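가사 노동의 자동화는 어디까지 와 있는가

12월 20일

지난 11월 본 블로그에서는 물류 현장의 상자 적재 공정을 다룬 바 있다. 이후 여러 독자께서 가정 내 작업, 그중에서도 빨래 정리에 관한 의견을 요청하셨기에 이번 글에서 필자의 견해를 정리하고자 한다. 필자는 의류 부자재 업체 Nenside에서 검사 및 포장 공정의 설비 도입을 담당하고 있으며, 이 글의 내용은 소속 회사의 공식 입장과 무관함을 밝혀 둔다.

현재 가정에 보급된 자동화 기기는 대부분 단일 기능에 한정되어 있다. 세탁기와 건조기는 정해진 통 안에서 물과 열을 제어하고, 로봇 청소기는 평평한 바닥 위를 이동한다. 두 경우 모두 기계가 다루는 대상의 형태를 일일이 파악할 필요가 없다. 반면 건조가 끝난 옷을 꺼내어 개고 수납하는 일은 여전히 사람의 몫으로 남아 있다.

의류 취급이 어려운 이유는 천의 변형에 있다. 금속 부품은 어느 방향에서 집어도 치수가 유지되지만, 옷은 잡는 순간 모양이 달라진다. 당사에서도 Wuva라는 명칭의 시험 라인을 구성하여 면 티셔츠 접기 작업을 검토하였다. 동일한 규격의 신품을 펼친 상태로 공급하였을 때에는 결과가 안정적이었다. 그러나 소매가 안쪽으로 말린 제품이 섞이면 작업이 중단되는 일이 잦았고, 결국 투입 전에 사람이 옷을 펴 주는 공정을 추가하여야 했다. 이 공정의 인건비를 포함하면 자동화의 경제적 효과는 상당 부분 상쇄된다.

니트류는 난도가 한층 높다. 골 조직은 당기는 방향에 따라 늘어나는 정도가 다르고, 두께가 있어 접은 부분이 다시 들뜨기 쉽다. 보풀이나 풀린 올이 있는 경우에는 옷의 윤곽을 인식하는 단계부터 오차가 발생한다. 더욱이 가정에서는 작업대가 따로 마련되어 있지 않다.
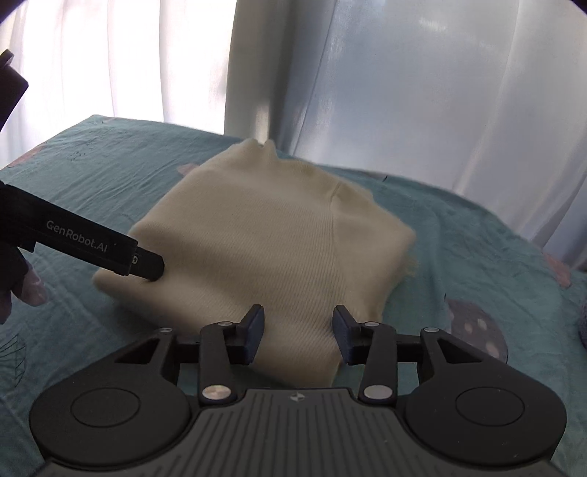

침대와 같이 푹신한 면에서는 누르는 힘의 일부가 아래로 흡수되므로, 공장의 단단한 작업대에서 얻은 설정값을 그대로 적용하기 어렵다. 담요의 무늬나 창으로 들어오는 빛 또한 시각 인식에 영향을 줄 수 있는 조건이다. 사람은 손끝의 감각으로 이러한 차이를 보완하나, 현재의 집게형 손으로 같은 수준의 조정을 기대하기는 이르다고 판단한다.

설비 컨설팅사 Hivov의 Katsuhiko Koyama 씨는 필자와의 면담에서 조금 더 낙관적인 전망을 제시하였다. 사람이 직접 수행한 동작의 기록이 충분히 축적되면, 옷의 종류마다 규칙을 작성하지 않아도 된다는 것이다. 그는 초기 검증에 필요한 시연의 수를 한 품목당 2,000회로 제시하였다. 필자도 접근 방향에는 동의한다. 다만 가정마다 옷의 구성과 개는 방식이 다르다는 점을 고려하면, 시연 횟수 못지않게 그 다양성이 중요하다고 본다.

한편 세탁 대행업체 Sutanto에서 현장 관리를 맡고 있는 Rosalba Sorrentino 씨는 다른 관점을 전해 주었다. 해당 업체에서 우선적으로 희망하는 것은 접기보다 분류와 운반의 자동화라고 한다. 숙련된 작업자에게 니트 한 벌을 개는 일은 큰 부담이 아니지만, 젖은 세탁물을 반복하여 옮기는 일은 허리와 어깨에 무리를 준다는 설명이었다. 도입 순서를 정할 때 반드시 참고하여야 할 의견이라고 생각한다.

이상의 검토를 바탕으로 당사의 시험 계획도 일부 조정하였다. 향후 여섯 달 동안은 수건과 면 티셔츠에 한하여 접기 작업을 계속하고, 니트류는 평가 대상에서 제외한다. 평가 항목에는 작업 속도 외에 사람이 개입한 횟수와 재작업 비율을 포함하기로 하였다. 시험 결과 가운데 공개가 가능한 부분은 내부 승인을 거쳐 본 블로그에 게재할 예정이다.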